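Seed swap fans, get your trays ready!

The Brullumard seed-cleaning evening is back this August, and it's bigger than ever. Gardeners brought 464 packets to the last swap, and this year Mamta Khurana wants every one of them filled with clean, sorted seed before the doors open on Monday.

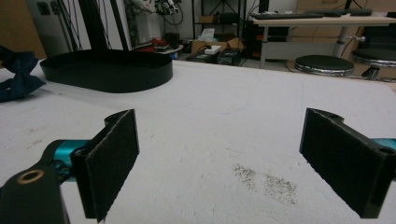
Khurana has been saving seed since she was a kid, and she can talk for an hour about poppies alone (and we'd happily listen!). Her favorite setup is wonderfully simple: a white tabletop, where even a small patch of dark specks shows up right away, and a black tray with low sides standing by. Anything pale goes on dark paper instead. She'll be showing beginners how to blow off the chaff without sending the whole crop across the room, which takes almost everyone a few tries.

Everaldo Conceição is bringing two kinds of lettuce and a tall, late-blooming marigold he calls Clina, grown from one plant behind his garage on Pagano Street. It has done so well that he has plenty to give away.
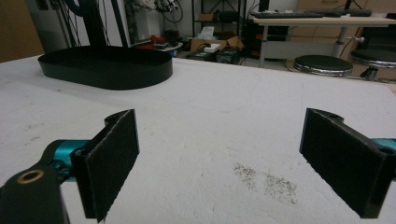 He's also lending his set of three sieves, so there's no need to buy any. Bring envelopes, a pencil and whatever has dried on the stalk at your place. Doors open at 3 p.m., and kids are very welcome!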